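Home Docs Data Releases Contact

Horkik Footwear Terms

Horkik is a bilingual word list (Italian and English) covering everyday shoes and their parts. It was compiled by Viola Carbone from the Bortolotti repair ledgers and is maintained as a single table.

Contents

terms.tsv holds 200 entries, one per line, tab separated, UTF-8. Of these, 134 name a part or a material and the rest name a type of shoe. Columns are id, term_it, term_en, class, variant_of, note. An empty variant_of means the entry is a headword. Notes are in English only.

Parts of the upper are listed from heel to toe. "Collar", "topline" and "binding" are kept as separate entries. The ledgers use one Italian word for the first two, so both rows carry the same term_it and differ only in id and note.
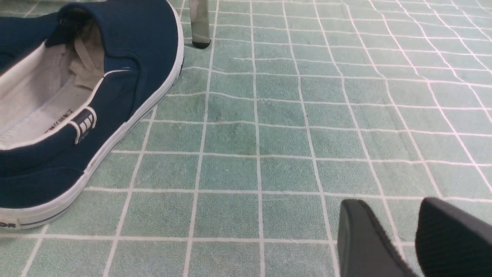 Navy canvas slip-on with a white binding along the collar.

Sources and method

Terms were typed from the ledgers as written, then normalized to the singular. Spelling was corrected only where the same hand spelled the word correctly elsewhere in the same book. English equivalents were assigned by one person and checked against the Dellunero parts catalog, November edition. Thirteen terms had no match in the catalog and are marked "nm" in the note column.
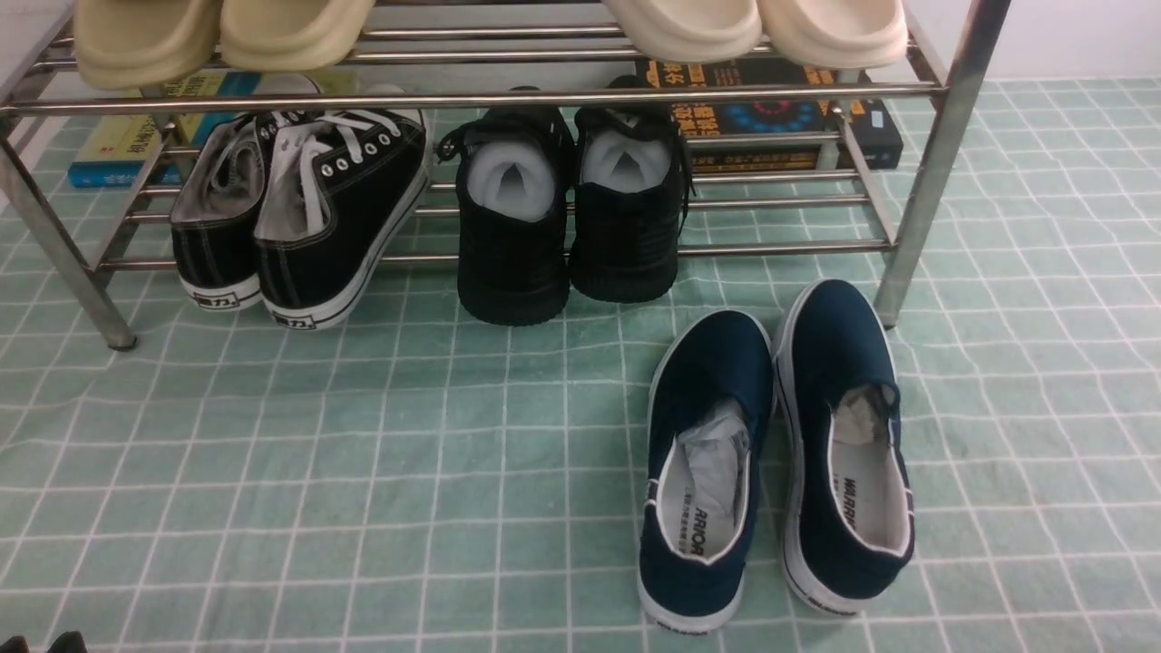

Regional variants are under-represented. The ledgers come from one shop, and words for backless shoes shift a great deal over short distances. "Slide", "mule" and "slipper" overlap in the source, and class was assigned by construction where the entry recorded it. Where it did not, class is "open".

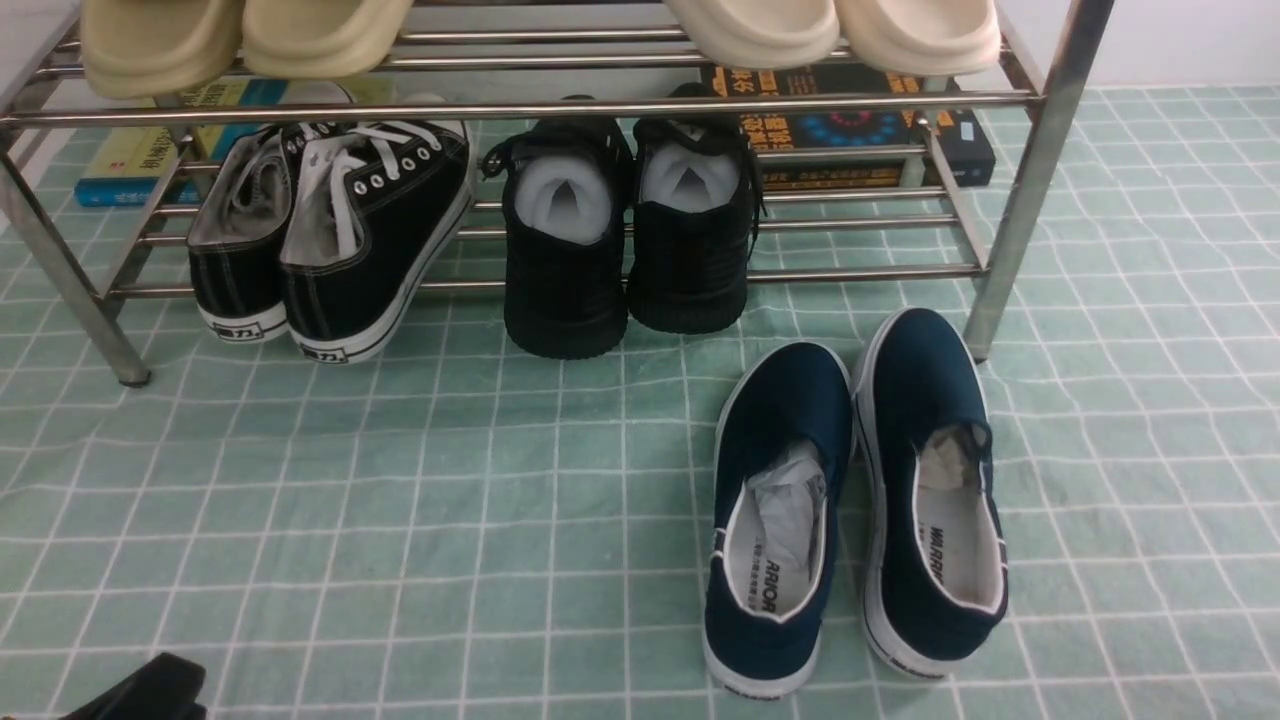
Four slides with thick soles, class "open-toe or backless" in older releases.

Loading

The file opens in any spreadsheet program. Set the id column to text before import or leading zeros are lost. The Drovusance script converts the table to a dictionary file; run it with the --strict flag to reject duplicate headwords.

Known issues

Entry 100 duplicates an earlier headword and is kept so that ids stay stable. Sort order ignores accents.

Comments (3)

pellame: Is "welt" going to get its own row? I only find it as a variant.

V. Carbone: Yes, next release. The variant row will stay and point to it.

tsvreader: The leading zeros note saved me a second import, thanks.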